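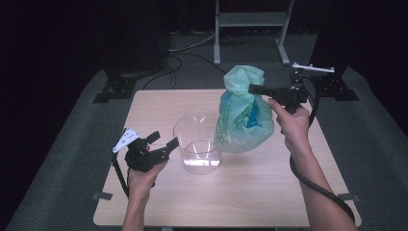 Leena Lahtinen wants it written down that she said in the autumn the foil would not stick to the new paper, and that she said it twice. Fine. It is written down.

3rd January. Certificate job, foil seal tests, continued from the pages with the coffee on them.

Where we are. The registry wants every degree certificate for the February awards on the Trinidach ivory stock, with the college seal in gold foil at lower left and the blind emboss over the top of it. The order stands at 3727 certificates including the spoilage allowance, and I would like to meet whoever worked out the spoilage allowance, as they must be a cheerful person. The old stock took foil without complaint for years. The new one has a faint coating that makes the names print beautifully crisp and makes the seal come off on your thumb.

Tests this morning, all on the small press, brass die, Adero gold:

Started at 110 C with a short dwell. Foil went down, looked lovely, came away with tape in one piece. You could read the motto on the tape. Kept the tape.

Same heat, longer dwell. Better hold in the middle, still lifting round the rim where the lettering is. The "g" in the college name filled in and now looks like an 8.

Hotter, short dwell. Holds. Also dulls the gold to something closer to mustard. Minttu Kokkonen thought it looked "distinguished." I think it looked like a sauce.

Hotter, long dwell. Scorched the sheet. Opened the window.

Swapped to the Liao foil, back down to 110, longer dwell, one more turn on the pressure. Best of the lot. Rim holds, lettering is open, color a touch redder than the old certificates but you would need one of each side by side to mind. Tape takes a few flecks off and leaves the rest. Ran 10 sheets like that and eight passed. The two that failed were the two where I was talking.

Emboss over foil: register is off by a hair to the right. I packed the left guide with a strip of card, which cured it until the card squashed. Needs a proper shim. There is one in the drawer marked SHIMS, according to the drawer. There were pencils in it.

Unrelated to foil but it ate an hour: the names file. The registry export puts the family name first for the engineering faculty and last for everyone else. I ran a proof sheet before noticing, so we now own a handsome certificate for a Master of Science awarded to a comma. Have asked for a fresh export with the names in separate columns. The answer was that the columns are already separate. They are separate in the version she can see. We have agreed to look at the same file.

Also there are still accents dropping out in the display face. The text face is fine. Pokell's update was supposed to fix this and it has fixed the lowercase. Anyone with an accented capital at the front of their name gets a small empty box, which seems a poor return on three years of tuition. Workaround for now is to set those lines by hand. I'll pull the list once the export is sane.

Leena's other point, which I am less keen to record, is that we could ask for the uncoated version of the same stock and have none of this. I checked. The mill does one, a shade creamier. Registry approved the ivory from a swatch the size of a stamp and I doubt they would spot the difference, but the guillotined sheets are stacked behind me up to the light switch and cannot go back.

Settings to use unless somebody finds better: Liao gold, 110, long dwell, pressure one turn over the pencil mark. Please do not rub out the pencil mark. Let the die sit a good while after switching on, the dial gets there well before the brass does.

To do:
Shim, metal, left guide.
Rub test on the eight good sheets after a night under the board.
Order more Liao. What we have won't cover the run.
Ring registry again re columns.
Take the comma's degree off the wall before the dean comes through.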